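COMMUNIQUÉ DE PRESSE

Plallside ouvre ses portes : un atelier de réparation, un comptoir de prêt et (enfin !) du bon café dans l'ancienne droguerie

Pour diffusion immédiate

Ça y est, on ouvre ! Après un hiver à gratter de la peinture et à discuter avec des fournisseurs de chauffe-eau, j'ai l'immense plaisir de vous annoncer l'ouverture de Plallside en juillet, dans les murs de l'ancienne droguerie, juste derrière la halle. Je m'appelle Nantana Hemmin, je suis la coordinatrice du lieu, et comme nous n'avons pas d'agence de communication, c'est moi qui vous écris, avec mes mots et mes parenthèses.

Plallside, c'est un atelier de quartier où l'on vient faire durer ses affaires. Un grille-pain qui disjoncte, une fermeture éclair qui déraille, une chaise bancale, un vieil ordinateur que l'on croyait perdu : on pousse la porte, on s'assied, on regarde ensemble ce qu'il y a à faire. Le principe est simple, et j'y tiens beaucoup : on répare avec vous. Vous tenez le tournevis, nous tenons la lampe -- et si vous n'avez jamais tenu de tournevis, tant mieux, on adore les premières fois.

L'idée est partie d'une machine à coudre. Celle de ma tante, une mécanique superbe, lourde comme une enclume, que trois boutiques m'avaient conseillé de jeter. Bheki Molefe l'a démontée sur ma table de cuisine un soir de pluie, il a nettoyé la canette, changé une courroie, et elle coud toujours. On s'est regardés et on s'est dit qu'il devait y avoir pas mal de machines comme celle-là dans le quartier. On a commencé dans mon garage, puis dans une salle prêtée le samedi par l'école de musique, puis la droguerie s'est libérée, et là, franchement, on n'a pas beaucoup dormi.

Le lieu fait 400 mètres carrés sur deux niveaux. Au rez-de-chaussée, vous trouverez l'accueil, le coin textile (six machines, une surjeteuse capricieuse mais attachante), l'établi bois et le comptoir de l'électroménager. À l'étage, l'électronique et l'informatique, plus une petite bibliothèque de notices et de manuels que Waraporn Srisuk a classée avec une patience que je lui envie. Si vous avez chez vous des modes d'emploi d'appareils disparus depuis longtemps, apportez-les, elle sera ravie !

Le prêt d'outils, parlons-en. Il s'appelle Vivach, il a son propre comptoir près de l'entrée, et il fonctionne comme une bibliothèque : on emprunte une ponceuse, une scie sauteuse, une décolleuse à papier peint, on la garde une semaine et on la rapporte propre. « Une perceuse passe l'essentiel de sa vie dans un placard, autant qu'elle voie du pays », résume Chalerm Wattanapong, qui a monté ce service et qui affûte lui-même toutes les lames. Le menuisier Yoon, notre voisin d'en face, nous a cédé une partie de ses serre-joints et nous garde ses chutes de chêne et de hêtre. Un immense merci à lui.

Côté tarifs, on a voulu faire léger. L'adhésion coûte 36 euros pour l'année et donne accès à toutes les permanences ainsi qu'au comptoir Vivach. Pour une visite sans adhésion, comptez 2 euros, café compris. Les pièces neuves sont facturées au prix où nous les achetons, ticket à l'appui, et les pièces de récupération sont à prix libre. Les étudiants et les demandeurs d'emploi paient la moitié de l'adhésion, sans avoir à remplir de dossier -- on vous croit sur parole.

Le programme des premières semaines est déjà bien garni. Wiroj Duangkaew ouvrira le bal avec un cycle sur l'électricité domestique : lire une étiquette, se servir d'un multimètre, savoir à quel moment il faut appeler quelqu'un du métier. Waraporn enchaînera avec le reprisage visible, ces jolis raccommodages colorés qui font d'un coude troué une petite fierté. Bheki proposera des matinées vélo dans la cour dès que le temps le permettra, et les enfants auront leur propre rendez-vous le mercredi après-midi autour des jouets cassés (venez avec la peluche, le doudou reste en observation le moins longtemps possible, promis).

Et puis il y a l'informatique, que l'on nous réclame depuis le garage.

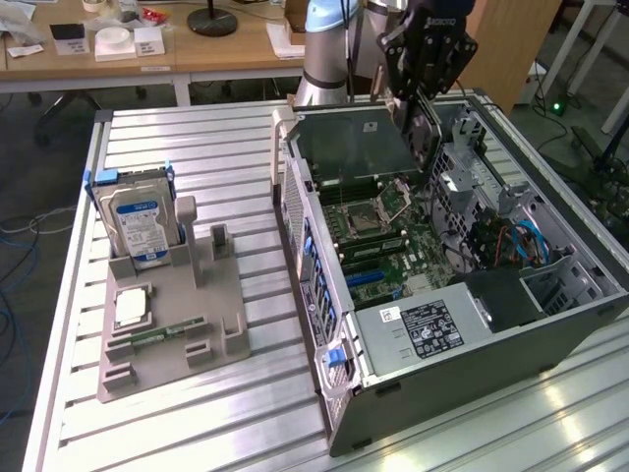
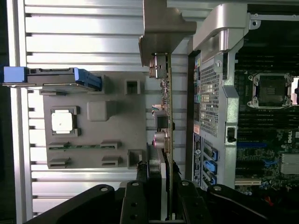 Wiroj animera ces séances à l'étage, en petits groupes, en partant vraiment du début. La première portera sur les pièces elles-mêmes : à quoi sert chacune, comment la manipuler, comment s'y retrouver quand on ouvre une tour pour la première fois. Un boîtier couché sur le côté, panneau retiré, comme sur la première photo, impressionne beaucoup moins dès qu'on sait nommer le support du processeur et les barrettes de mémoire vertes. Les séances suivantes seront consacrées au dépoussiérage, à l'ajout de mémoire et à l'installation d'un système léger sur une machine ancienne. Vous pouvez apporter votre propre ordinateur, à condition d'avoir sauvegardé vos photos de vacances avant ! L'inscription se fait à l'accueil ou par téléphone, et les groupes se remplissent vite.

Un mot sur celles et ceux qui nous ont aidés. La coopérative Skasico a financé la mise aux normes électriques du bâtiment et nous fournit le mobilier de l'étage à un tarif très doux. Les commerçants de la halle ont glissé nos affichettes dans leurs sacs pendant tout le printemps. Et environ 30 habitants sont venus peindre, poncer, visser, porter des gâteaux, garder les enfants de ceux qui ponçaient. Je ne peux pas tous les citer ici, ils se reconnaîtront, et ils ont un café offert à vie (Chalerm râle un peu, mais il est d'accord).

L'inauguration commencera à 17 heures, avec une visite du lieu, des démonstrations à chaque établi et un buffet où chacun peut apporter quelque chose. Il y aura de la musique, grâce à nos amis de l'école, et une séance de réparation en public où Bheki s'attaquera à un ventilateur tiré au sort parmi les objets du public. S'il n'y arrive pas, il fait la vaisselle, c'est dans le contrat.

Les journalistes sont les bienvenus dès 16 heures pour visiter au calme, poser des questions à l'équipe et prendre des images. Interviews possibles avec Bheki Molefe, Wiroj Duangkaew et moi-même. Venez avec un objet en panne si vous en avez un sous la main, on s'en occupera pendant l'entretien.

Contact presse : Nantana Hemmin, coordinatrice de Plallside, à l'accueil de l'atelier, ancienne droguerie, derrière la halle. Dossier complet et photos sur demande.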